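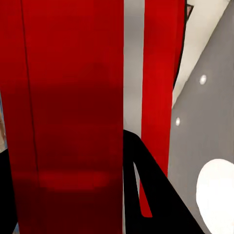 Assunto: Re: [condominio-horta] Composto Zekum para os canteiros

Boa noite a todos,

Respondo por baixo, com a mensagem anterior citada, para quem perdeu o fio.

> Olá, vizinhos. Estive a ver a proposta da Riis para os canteiros comuns
> e parece-me boa. Dizem que com o activador Zekum o composto fica pronto
> em 24 dias, sem cheiro e sem ser preciso revolver a pilha. Cada
> embalagem custa 18 euros e dá para um compostor. Como temos 4
> compostores, a despesa é pequena e acabavam-se as queixas do rés-do-chão.
> Na horta de Ulldale já usam e estão satisfeitos. Se ninguém se opuser,
> encomendo ainda em janeiro.

Oponho-me, ou pelo menos peço que se espere um pouco antes de encomendar.

Composto pronto em 24 dias, em janeiro, em compostores de plástico encostados ao muro norte? Li o folheto duas vezes à procura da temperatura a que isso foi medido e não a encontrei. Também não diz o que entendem por "pronto". Uma pilha bem feita, com volume suficiente, revolvida de poucos em poucos dias e em tempo quente, pode estar escura e desfeita ao fim de um mês. Depois ainda precisa de semanas a maturar. Quem já pôs composto verde ao pé de alfaces novas sabe o que lhes acontece.

A parte do "sem revolver" convence-me ainda menos. Revolve-se para entrar ar. Um pó não faz entrar ar numa massa de relva cortada e cascas de laranja, por muito boas bactérias que traga. E bactérias não nos faltam: vêm na terra, nas folhas, nos próprios restos. Duas pás de composto velho no fundo do compostor fazem o papel do activador e temos um monte dele atrás da arrecadação, de borla.

Quanto ao cheiro, fui lá ontem ao fim da tarde e levantei as tampas. Dois compostores estão encharcados e cheiram a ovo podre, como era de esperar, porque quase só levam restos de cozinha. O terceiro está seco e cheio de ramos inteiros, e esse não vai a lado nenhum até à primavera. O quarto, onde alguém se lembrou de pôr cartão rasgado, cheira a terra. Foi o mesmo inverno para todos e nenhum levou Zekum. O que faltava aos dois primeiros era matéria seca, e temos sacos de folhas de plátano a apodrecer junto ao portão.

Fiz também a conta aos 18 euros. São 72 por aplicação, para os quatro. O folheto recomenda repetir a cada carga, numa letra que me obrigou a ir buscar os óculos. Se carregarmos os compostores duas vezes na estação, vamos em 144, e falta o transporte. Uma forquilha decente da Trornach, daquelas de cabo comprido, custa menos do que isso e dura anos — a que temos perdeu um dente e está presa com arame.

Sobre Ulldale: estão satisfeitos com quê? Pergunto a sério. Deixaram algum compostor sem produto para comparar? Quando passei por lá no outono tinham acabado de montar um triturador e de pôr uma escala para revolver as pilhas. Com triturador e escala também eu ficava satisfeito. Se alguém desta lista tiver contacto com eles, agradecia que perguntasse, e que perguntasse também se pagaram as embalagens ou se foram oferta da Riis.

O folheto fala ainda num ensaio com 149 hortas. Não diz onde, nem quem mediu, nem quantas desistiram a meio. Escrevi para o endereço que lá vem a pedir o relatório e recebi o mesmo folheto em PDF, desta vez a cores.

Proponho o seguinte. Compramos uma embalagem, só uma. Esvaziamos os dois compostores que cheiram mal, misturamos tudo com folhas em partes iguais e voltamos a encher os dois com a mesma mistura. Um leva Zekum, o outro não. Não se revolve nenhum, já que é isso que o fabricante promete. Ao fim dos 24 dias abrimos os dois, e quem for cheirar não deve saber qual é qual. Se o do produto estiver claramente melhor, pago eu a embalagem seguinte e escrevo aqui que me enganei.

Entretanto, por favor, parem de deitar sacos "biodegradáveis" lá para dentro. Tirei três, intactos, um deles ainda com o nó dado. E as cascas de ovo convém esmagá-las, que inteiras ficam lá até ao ano que vem.

Posso tratar da mistura num fim de tarde, a partir das 17h, desde que apareça mais alguém com luvas e um carrinho de mão. O meu tem o pneu em baixo — se alguém tiver bomba, que traga.

Cumprimentos,
o vizinho do canteiro junto à torneira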